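Week 5 handout: Looking hard at a two-arm kit before you buy one
Intro to Automation, Brennan building, Saturday section

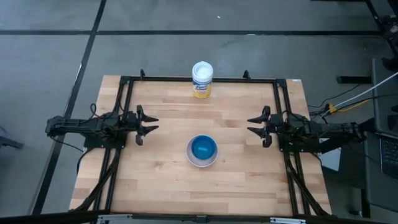

Fig. 1. Two-arm bench from overhead, grippers open, with a bowl between them and a wipes canister beyond.

OK, so last week we did single arms and I promised you two. These are my notes on the Studeck bench kit, cleaned up a bit from what I put on the board. I've kept my opinions in because you'll be writing your own review for the homework and I want you to see what one sounds like when somebody has actual gripes.

What you get for the money
The kit is sold by Sturneck as a frame, two arms, two grippers, cabling and a setup guide. You supply the table and the computer. Read that line twice when you're pricing things! A wooden top like the one in Fig. 1 is a perfectly good choice, but it's a separate purchase, and so is the laptop. The guide runs 283 pages and I'd say the first nine are worth printing. The rest you can search when you need it.

The frame
I like the frame a lot. It's black aluminum extrusion, it goes around the tabletop a little way in from the edges, and everything bolts to it. If you've ever tried to clamp an arm straight to a desk and then had it creep on you halfway through a session, you know why I'm happy. Brendan Phelan put ours together over in Novthorpe and his one complaint was the struts at the near side, which he had to loosen and redo after the cables were in. So run the cables first. The guide has those steps the other way around, and I've written to Sturneck about it (no answer yet).

Reach and the shared middle
Look at how the arms are placed, facing each other with open wood between the grippers. That middle strip is where you'll do nearly all your two-handed work, like one side holding a bowl while the other wipes it. I asked for tasks like that when I was trying out the kit and they suit it well. Things off toward the corners are more of a one-arm job, and you'll want to check each position before you count on it.

Tape your object positions. Please. A bowl that starts an inch over from where it was last time is a different problem, and you'll spend your whole lab slot blaming the software.

The grippers
Two-finger parallel, same on both sides. Fine for a rim or a sponge. I was less impressed with them on round, tall things like a wipes canister, where the fingers want to sit just so. Jarlath Hanrahan disagrees with me here and thinks I was approaching too high. Try it both ways in lab and tell me who's right.

Cables
My biggest gripe. There's a lot of cable, and a fair bit of it ends up on the floor next to the table. The kit comes with nine ties and I ran out before I got to the second arm. Buy a bag.

Service plan
Sturneck will sell you a yearly plan for $335. It covers servo swaps and one remote calibration. For a class that runs the arms every week I'd take it. For one person at home, hmm, probably wait a year.

For next time
Write one page on whether you'd buy this kit for a task of your choosing. Name the task in your first sentence. Tell me what you'd have to buy on top of the kit, and pick one thing you'd ask Sturneck to change. Bring it on paper, my inbox is a mess.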